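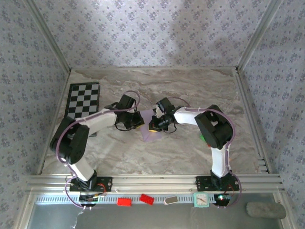
How do I get sheer cloth to fold square?
Posted by kemstead_liz

I have a stack of thin see-through squares that slide all over my counter. By the second fold the corners are off. Is there a trick?

busteck
Pick it up by the two top corners, pull it just tight between your hands and let the rest hang. Lower the bottom edge to the counter first, then fold the top over to meet it. Smooth from the middle out - don't drag it. I folded 800 of these for a banquet hall and only had to redo 5.

Kvaran22
Starch.

sasar_home
A towel under it helps on a slick counter. Iron on low first, and test a corner - some sheers melt. Mine did in January.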